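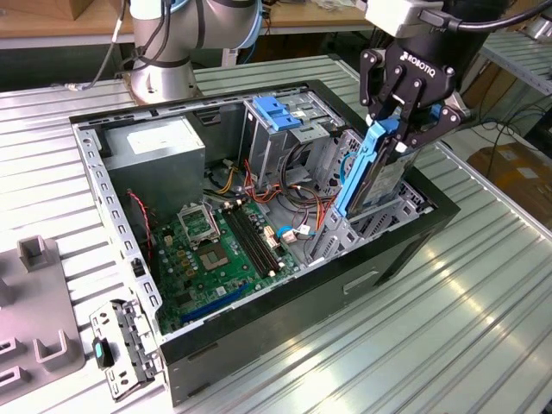 Hard drive in its blue caddy, being lifted out of the drive cage. The case is on its side with the side panel off.

How to take the hard drive out of an old desktop PC

By Venkatesh Nambiar
Wednesday, April 12, 2023

Many office desktops from the last fifteen years hold the hard drive in a plastic caddy that slides into a metal cage. You do not need to undo any screws on the drive itself to get it out. These notes cover that type of case. If yours has the drive screwed straight to the cage, read the part near the end first.

You will need a crosshead screwdriver, a small pot for screws, an anti-static bag and a marker pen. A torch helps if the case is dark inside.

Before you open the case

Shut the computer down properly from the menu. Switch off at the wall, pull out the power lead, then press the power button once and hold it for a few seconds. Unplug the monitor, keyboard, network cable and anything else at the back.

If you want to keep what is on the drive, copy it off now while the machine still works. Write down the Windows login as well. If the drive was encrypted you will need the recovery key, and it is much easier to find that while the computer still starts.

Opening up

Lay the case on its side on a firm table, with the removable panel facing up. Some panels have a lever or a sliding catch, others have two thumbscrews at the back edge. Slide the panel back a little before lifting. If it sticks, check for a padlock loop at the rear.

Touch a bare metal part of the case before you put your hands in, and again each time you come back to it. Do not open the power supply, even with the mains lead out.

Disconnecting the cables

Two cables go to the drive. The data cable is thin and flat, often blue or red. The power connector is wider and comes from the bundle of coloured wires. Take a photo of both before you pull anything.

Hold the plastic plug and pull it straight back. Never pull on the wires. Many data cables have a small metal clip which has to be pressed in first. The power plug can be stiff on a machine that has not been touched for years – ease it out a bit at one end, then the other.

If you are leaving the other end of the data cable attached to the motherboard, tuck it to one side so it does not catch on the caddy as it comes out.

Releasing the caddy

Look for coloured plastic. Most makers use blue, green or purple for parts you are meant to squeeze or slide. On some caddies you pinch two tabs together, on others you push a latch on the cage. Keep the pressure on and draw the drive straight out along its rails. With the case lying down, that may mean lifting it upwards.

It should move with light pressure. If it does not, stop and look for a cable still attached or a second latch.

Taking the drive off the caddy

Bend one side rail outwards until the pins come free of the screw holes, and the drive will drop out. Keep the caddy. You will want it if a new drive is going in, and spares for older models can be hard to find.

Put the drive in the anti-static bag and write the date and the computer's name on the outside. Do not stack loose drives on top of each other.

Drives without a caddy

Support the drive with one hand while you undo the last screw. There are normally four, two each side, and you may have to remove the other side panel to reach the far pair. Put the screws in the pot and keep them apart from the case screws – the threads are often different.

Putting a new drive in

Work backwards. Fit the drive in the caddy with the connectors facing the same way as before, slide it in until it clicks, then plug in data and power. Both plugs are L-shaped inside and only go on one way. Refit the panel before you reconnect the mains lead.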